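Ringelblumenbalsam für rissige Hände selber rühren

Ich liebe diesen Balsam! Seit drei Wintern rühre ich ihn immer wieder, und jedes Mal freue ich mich wie ein Kind, wenn die goldgelbe Masse in den Tiegeln langsam trüb wird und fest. Das Rezept passt auf einen Zettel, die Zutaten gibt es in jeder gut sortierten Drogerie oder Apotheke, und wer schon mal Schokolade im Wasserbad geschmolzen hat, kann alles, was man dafür können muss.

Was du brauchst

120 g Ringelblumenöl (gekauft oder selbst angesetzt, dazu gleich mehr)
20 g Bienenwachs in Pastillen
15 g Sheabutter, unraffiniert
10 Tropfen Lavendelöl, wenn du magst
Küchenwaage, Thermometer, ein hitzefestes Glas, ein Topf, ein Holzstäbchen zum Rühren
kleine Tiegel mit Schraubdeckel, sauber und vollkommen trocken

Das Öl ansetzen

Im Juni, wenn die Ringelblumen so richtig loslegen, zupfe ich die Blütenblätter am späten Vormittag ab und lasse sie auf einem Geschirrtuch im Schatten trocknen, bis sie rascheln. Bitte wirklich rascheln! Feuchte Blüten sind der häufigste Grund für Schimmel im Glas. Dann kommen sie locker in ein Schraubglas, mildes Oliven- oder Mandelöl darüber, bis alles bedeckt ist, und ab an einen warmen Platz. Vier Wochen, alle paar Tage schwenken, danach durch ein feines Tuch abseihen. Das Tuch nicht auswringen, sonst landet der ganze Trub im Balsam (habe ich gemacht, sah aus wie Linsensuppe).

Ich nehme meistens Mandelöl. Hilde De Bruijn, von der ich das Grundrezept habe, schwört auf Olivenöl und findet meinen Balsam zu weich. Probier beides aus, das macht ja gerade den Spaß!
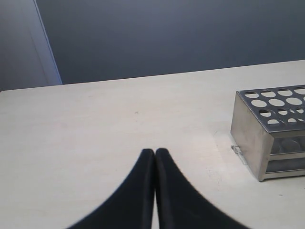

Beim Schmelzen ist Geduld gefragt. Stell das Glas mit Öl und Wachs ins Wasserbad und erwärme es langsam auf 75 Grad, bis auch die letzte Pastille verschwunden ist. Über 80 Grad sollte die Mischung nicht kommen, also lieber zwischendurch den Topf vom Herd ziehen. Bevor du loslegst, richte dir den Platz zum Abfüllen her: Eine flache Tischplatte wie auf dem Foto ist dafür ideal, damit der Balsam in den Tiegeln gerade erstarrt und nicht schief an einer Seite hochsteht. Leg Backpapier unter, Wachsflecken sind hartnäckig.

Sobald das Wachs geschmolzen ist, nimmst du das Glas aus dem Wasserbad und rührst die Sheabutter ein. Sie schmilzt in der Restwärme und bleibt so schön geschmeidig. Wird sie zu lange erhitzt, kann der Balsam später kleine Körnchen bekommen, die sich auf der Haut zwar auflösen, sich aber erst mal sandig anfühlen. Jetzt noch ein, zwei Minuten weiterrühren, das Lavendelöl dazu, fertig zum Abfüllen!

Die Tellerprobe

Gib vor dem Abfüllen einen Klecks auf einen kalten Teller und warte kurz. Zu hart? Dann noch einen Löffel Öl dazu. Zu weich? Ein paar Pastillen Wachs nachlegen und wieder sanft erwärmen. Für den Sommer darf es ruhig etwas fester sein, vor allem, wenn der Tiegel in der Handtasche wohnt.

Abfüllen und warten

Zügig eingießen und die Tiegel dann in Ruhe lassen. Wirklich, nicht verrücken, nicht mit dem Finger reintippen (ich weiß, ich weiß). Die Deckel kommen erst drauf, wenn alles ganz abgekühlt ist, sonst sammelt sich Kondenswasser darunter. Etikett mit Inhalt und Monat nicht vergessen. Kühl und dunkel gelagert hält sich meiner ein gutes halbes Jahr. Riecht er ranzig, weg damit.

Auftragen

Am schönsten zieht der Balsam ein, wenn die Hände nach dem Waschen noch ein kleines bisschen feucht sind. Eine erbsengroße Menge reicht völlig! Abends darf es mehr sein, mit dünnen Baumwollhandschuhen darüber. Wer auf Korbblütler allergisch reagiert, lässt die Ringelblume weg und nimmt reines Mandelöl. Auf offene Stellen gehört der Balsam nicht, und neue Mischungen teste ich immer erst einen Tag lang in der Armbeuge.

Eine Variante noch, von Lizeth Castaño: Sie tauscht die Hälfte der Sheabutter gegen Kakaobutter. Der Balsam wird fester und duftet zart nach Schokolade, und das Lavendelöl lässt du dann besser weg.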